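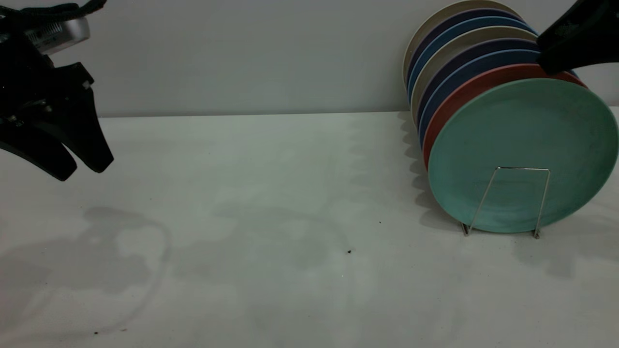
Bench rules for the two-arm cell, Skolladham, April 23, 2026. The 3rd draft is too vague on what the idle arm must do while the other one works at the rack. "Parked clear" needs a definition. I propose: fingers open, nothing held, tips above the tabletop and on the arm's own side. The left gripper meets the first two points with the right one up at the plates, and its side of the table is free of crockery. Rule 6 (wipe down before each run) needs enforcing as well. There are dark specks on the white surface, small, but they show up in the difference images and we then spend time arguing about them. Wipe, check, initial the sheet.

Rule 8, handling of plates. One plate at a time, gripped at the rim. The lower edge is to stay just above the table during a transfer. Carrying height is still open - Priltari's draft gives none, and the old Eberhard sheet only says "low".
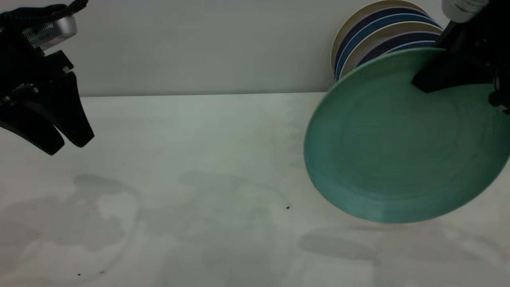
Clive Treloar wants a number in Rule 8 or the rule taken out, as "just above" can't be audited and two operators will read it two ways. He suggests 10 mm, measured with a gauge block at the start of the shift. Accepted for trial. Silvan Mösli to add it to the Jososus checklist.

Rule 9, second arm approaching a plate that lies flat. Slow to the reduced speed setting before the finger crosses the rim. Lower finger not to drag on the table. Other arm to be out of the shared zone first.
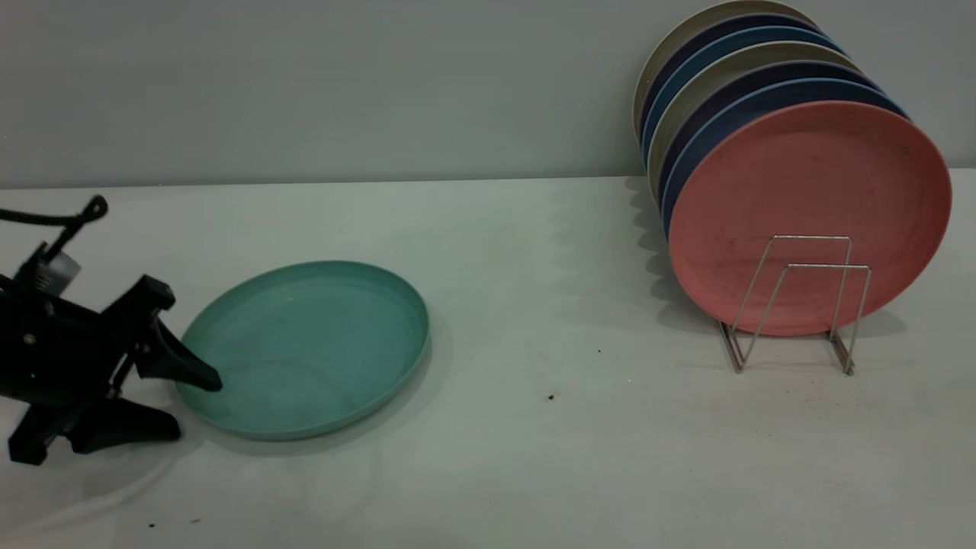
Fig. 3. Rule 9 position: upper finger just over the near rim, plate open side up.

Still to do: wording for an interrupted transfer. Edeltraud Zwahlen has the log for run 486, compare before drafting. Stop button test stays at the top of the sheet, unchanged since November.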